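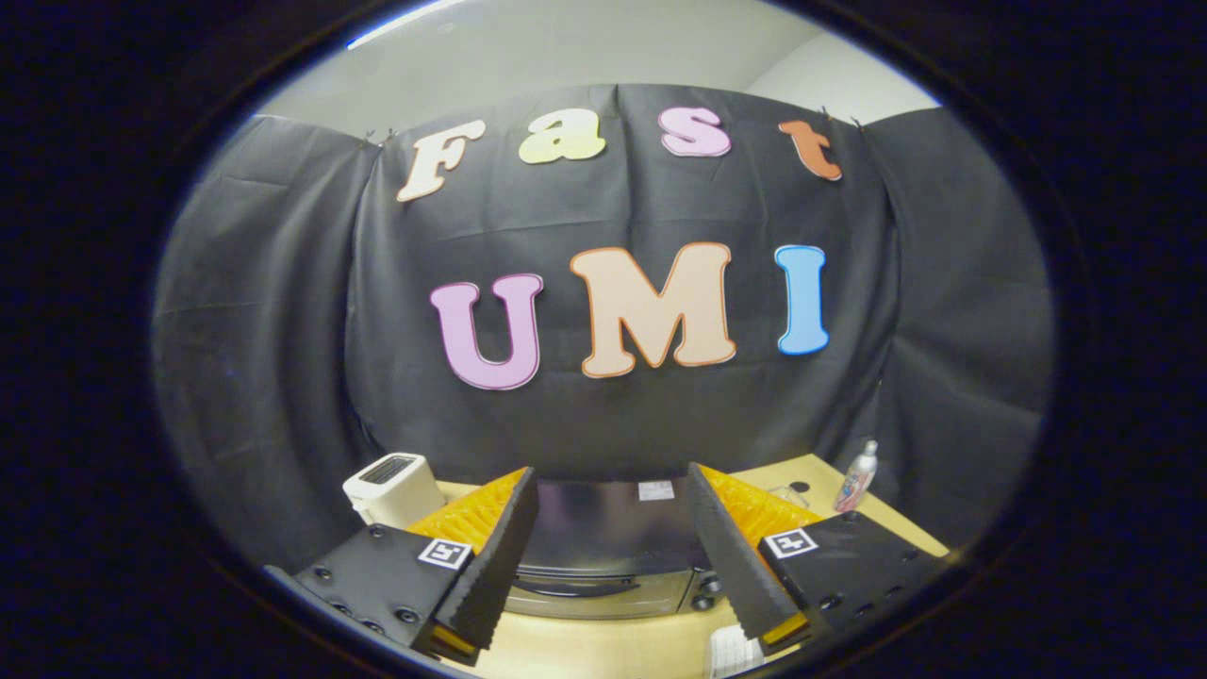

Letters on a dark curtain, top row "Fast".

4. Fitting the Stindemora Rim Lock

Read section 3 before you drill. The lock suits inward-opening doors. For doors that open outward, order the Skevetti staple kit and follow the sheet packed with it.

4.1 Marking out

1. Close the door and tape the paper template to the inside face, with the fold line on the door edge.
2. Mark the cylinder center and the four case screws with an awl.
3. Check that the staple position on the frame clears any molding by at least 2 mm.

Note: On doors with a glass panel, keep the case on the solid stile. Do not cut into the glazing bead.

4.2 Cylinder and case

1. Drill the cylinder hole from the outside until the pilot bit shows, then finish from the inside.
2. Pass the cylinder through with the keyway upright. Fix the back plate with the two long screws.
3. Snap the connecting bar to length. It should stand slightly proud of the back plate — see the table on the template.
4. Hook the case over the back plate and fit the four case screws by hand.
5. Turn the key both ways. If it binds, loosen the long screws a quarter turn and center the cylinder.

CAUTION: Do not use a power driver on the case screws. The threads strip easily and the case is not covered if this happens.

4.3 Staple

1. Throw the bolt, close the door against it, and mark the top and bottom of the case on the frame.
2. Chisel the recess to the depth of the plate.
3. Fix the staple and test with the door open first, then closed.

Replacement parts: staple 183, back plate 282 (Urnbridge finish only). Keys for the Šimkus cylinder are cut against the code card.

Lubricate with dry graphite after around 200 hours of door use in dusty sites, otherwise each December. Do not use oil.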